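Section 3. Planning what to buy before you set up

I wrote this part after spending our money in the wrong order, so please read it before you fill in a purchase form!

1. Start with the grippers. Gestilura sells its hand-held kit for $552, and spare fingertip pads are a separate line at $232 (yes, I missed that line too).

2. Add mounting and storage. I put down $370 for cases and brackets from Dudás and spent nearly all of it.

3. Write down the cloth you plan to handle, by type, and take the list with you when you ask for quotes. 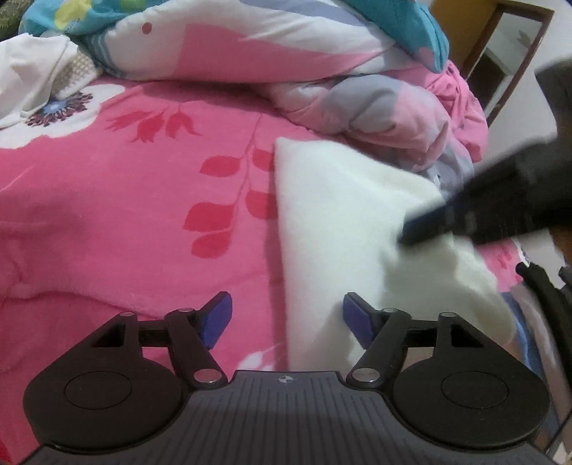

Pads are the part of the budget I'd fight for. Order them with the kit, not months later - shipping from Gotora is slow in July. Think about your fabrics, too: fuzzy stuff like the folded white fleece by the blue pad is a different job from a flat printed sheet, and I'd price a trial set of pads for each.

Note: Bekine quotes are good for 6 weeks. Put the end date on your form.

Caution: Don't order a second kit until the first one has been checked against the packing list.

4. Set aside a few garments for practice. A mostly plain knit sweater with a wide ribbed hem is a good pick, and you may already own one - so leave it off the budget.
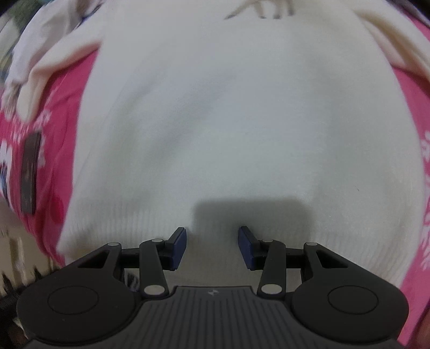

Textile Handling Team | Set-up Guide | 9 November 2022

5. Send the finished form to the team inbox with all your quotes attached, then go on to Section 4 for unpacking.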